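Thursday, December 15, 2022

# Put the power strip on the table

Quick one, I have a train to catch and the laptop is at 39 percent. Fitting, given the subject.

Power strips belong on top of the table. Out where people can see them. I've been saying this at every desk I've worked at and I get the same look each time, like I'd suggested keeping the trash can on the bed.

The look comes from the catalogs, I think. Every desk photo for years now: bare top, one lamp, one plant, no cord anywhere. The lamp is lit. By what? So people buy trays and sleeves and sticky clips and spend a Saturday on their backs under the desk, and then on Monday somebody needs to charge a phone and they're down there again, in work clothes, feeling for the hole with a thumb. I did this for most of a winter at Gestgate. Cracked my head on the crossbar more than once.

And under the table is where it all goes bad. Dust, shoes, the vacuum. You can't tell which plug is which, so nothing ever gets unplugged. The old printer cord just lives there. Chargers for phones that are long gone. I pulled one strip out from under a Ukow desk, the one with the nice 90 dollar cable tray, and 3 of the plugs on it went to nothing at all.

A strip on a plain white top, with the outlets facing up and the cord going off the far side, is easy to live with. Blue sockets, even better, you find them without looking.
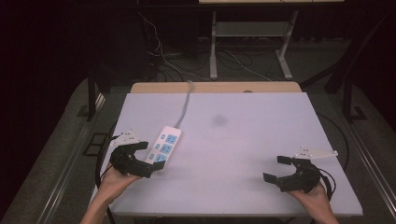
My sister thinks this is all very well until there's coffee. One spilled mug, she wrote back when I sent her a draft, and your argument is over, and so is the strip. She also says a table with a cord across it isn't a table anymore, it's a workbench, and she doesn't want to eat dinner at a workbench.

Fine, the coffee point is real. Keep the mug on the other side, or on a shelf, or drink it standing up. I'm not saying do this in the kitchen. And the cord should leave by the back edge, never the side where people walk, I'll give her that too.

But the dinner thing I don't buy. Most tables get eaten at for an hour and worked at for the rest of teh day. At Kavau the big table had a strip on it the whole time I was there and we just moved it over for lunch. Took no time. Nobody wrote a memo.

What bugs me is paying to hide a thing you reach for 200 times a month. We don't hide the faucet.

Anyway. Train.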